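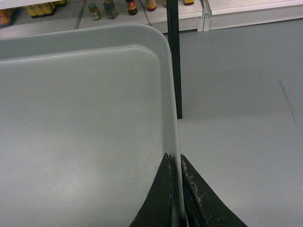
Gripper slides off tray wall, getting a bit desperate

Forum: Home Builds / Arms and Grippers
75 views this week

lokdale_shed
Posts: 3196

Evening all. Some of you will remember my arm build from the spring (the one with the wobbly elbow, now cured, thank you Shahnaz). It has moved on to what I thought would be the easy bit, picking up a plastic tray by its side and putting it down somewhere else. Two fingers, one inside the wall, one outside, close, lift. A toddler could do it.

Mine can't, or not reliably. The fingers go either side of the wall nicely enough and close, the tray comes up an inch or so, and then the far end droops and the whole thing twists out of the grip. Sometimes it goes straight away and sometimes it waits until I've started to feel pleased with myself. I've tried squeezing harder and all that does is make the servo whine and get hot.

The fingers are plain black printed ones from the Curkeo files, and they've had a hard life. The arm is on the bench in the shared workshop, and the wrist camera is the cheap one everybody seems to end up with. Software is my own mess plus the Bandara planner.

Things I've tried so far:
Slower lift. A bit better.
Rubber bands round the fingertips. Much grippier for one evening, then they rolled off into the tray.
Gripping nearer the corner. Worse, I think, but I wasn't keeping proper notes.

Any ideas? I don't want to redesign the whole hand if I can help it.

bustamante_a
Posts: 412

Where on the wall are you grabbing it? If you're up by the corner then of course the far end droops, you've got all that weight hanging off one side. Go for the middle of the long wall and see if it still twists.

Also what's your finger angle? If they're tapered and they come in like a V then only the tips are touching and you've basically got two points to pivot on. You want flat against flat.

– Abilio

lokdale_shed
Posts: 3196

Somewhere short of the middle at the moment, I need to leave room for the wrist to turn. They do come in like a V, yes. I had wondered about that and then decided not to think about it, because flat pads mean printing new fingers and the printer is in a mood.

Grabbed one from the wrist camera with the hand open, so you can see the shape of them:

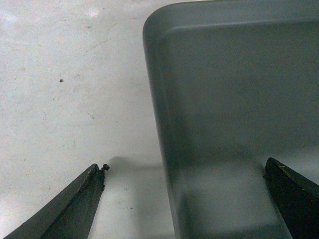

Fingers open either side of the tray wall. Note the state of the left tip.

ustden_mike
Posts: 1088

Well there's your first problem, that left tip is a wreck! You've got a ragged bit sticking out of it. If that touches the wall before the rest of the finger does, you're not gripping with the finger at all, you're gripping with the ragged bit. Get a file on it tonight.

I'd also say the approach looks off centre. The outside finger has a big gap to the rim. If both fingers move together then one is going to arrive first and shove the tray along the bench before the other gets there, and by the time you lift, it's sitting crooked in the hand.

bustamante_a
Posts: 412

Don't agree about the gap, Mike. It's one picture with the camera looking down at an angle, you can't judge the gap off that. And a bit of shove is fine on a smooth tabletop, the tray just slides over until both fingers are on it. I rely on it with mine, it's free centring.

ustden_mike
Posts: 1088

Free centring until the tray is full of screws and doesn't want to slide. Then the wrist takes all of it. I stripped 2 servos that way before I learned.

bustamante_a
Posts: 412

Fair, but his tray is empty. One thing at a time.

shahnaz_h
Posts: 1530

Hello again! Glad the elbow has behaved itself.

I'm going to be the boring one and say it's the lift and not the grip. One hand on one side of a wide tray is a rotten way to carry anything, try it yourself with finger and thumb on a baking tray and feel how hard you have to pinch. Commercial arms do it with bigger hands and better pads and even they look a bit uncomfortable.

If all you need is for the tray to end up somewhere else, why lift it? Close on the wall and drag. Mine has been dragging trays about since September and I've only had 3 on the floor, two of which were me leaning on the bench. (I also gave up on the wrist camera for the last bit of the approach, because the fingers get in the way of the very thing you want to look at, but that's another thread.)

If you must lift, then yes to flat pads, and I'd make them long, as long as the hand will stand. The soft stuff sold for lining kitchen drawers is lovely for this. Glue it on, don't use bands.

Shahnaz Hettiarachchi

lokdale_shed
Posts: 3196

Dragging feels like cheating! But I do take the point about the baking tray, I've just been in the kitchen doing it and my thumb hurts.

The tray has to go up over a lip at the end of the bench, so there's some lifting whatever I do. Could I drag it as far as the lip, then tip the near side up onto it and push? That way the bench carries most of the weight the whole time.

shahnaz_h
Posts: 1530

Yes, that should work. Put a bit of tape on the lip so it doesn't catch.

ustden_mike
Posts: 1088

File the tip first. Please. It's bothering me.

lokdale_shed
Posts: 3196

Filed, twenty past ten at night, by torchlight. The ragged bit came away in one go. I've also found an offcut of drawer liner, so I'm gluing a strip on each finger and leaving it till morning. Flat pads are going in the print queue behind somebody's plant pots.

Will try the drag and tip tomorrow and report back. Abilio, I'll measure that gap properly with a ruler while I'm there so you and Mike can carry on arguing with a number.

bustamante_a
Posts: 412

Measure it with the hand half closed as well, please. The V changes as it shuts.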